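Isstead Borough Council
Gaming and Licensing Subcommittee
Minutes, February meeting

The meeting opened at 7:05 p.m. in the second-floor room. Minutes of the January meeting were approved with one spelling correction on page 2.

1. Raffle permits

The clerk reported that the borough still requires a separate permit for any raffle with prizes worth more than $300. The limit dates from the original ordinance. Members discussed raising it to $1000. Vasilică Tudose asked if the change would cover online ticket sales. The clerk said it would not — the ordinance speaks only of paper tickets. Agreed to draft two versions, one with online sales and one without.

2. Bingo hall hours, Zamfir Street

The operator, Lemis, has asked to stay open until midnight on the last night of each month. Roughly 600 notices went to nearby addresses. Most replies were about parking. The request was approved for a trial period, with the side lot to close at 11:00 p.m.

3. Card room application

Clukireo has applied to run a card room in the former shoe store. The floor plan is missing the second exit and the fee has not been paid. Held over until both are in.

4. Lottery terminals in small shops

Aurelia Pascu presented the draft rule on where terminals may be placed. It would keep them out of direct reach of self-service aisles and within sight of the register. The rule would apply to grocery, pet supply and convenience stores alike.
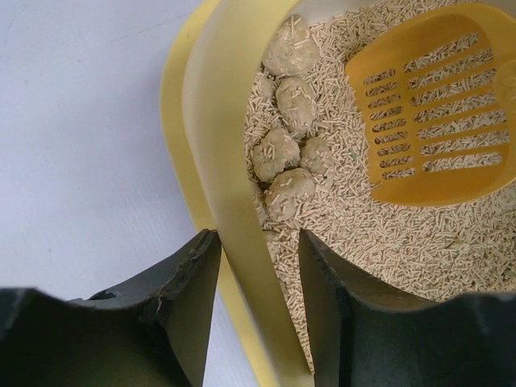

Vasilică Tudose said the sight-line wording would be hard to meet in shops with only one clerk, and asked for a six-month grace period for existing terminals. Pascu agreed to add it. The draft goes back to the borough attorney — vote expected at the next meeting.

5. Other business

The complaint form on the website still sends mail to the old address. Clerk to fix.

Adjourned at 8:40 p.m.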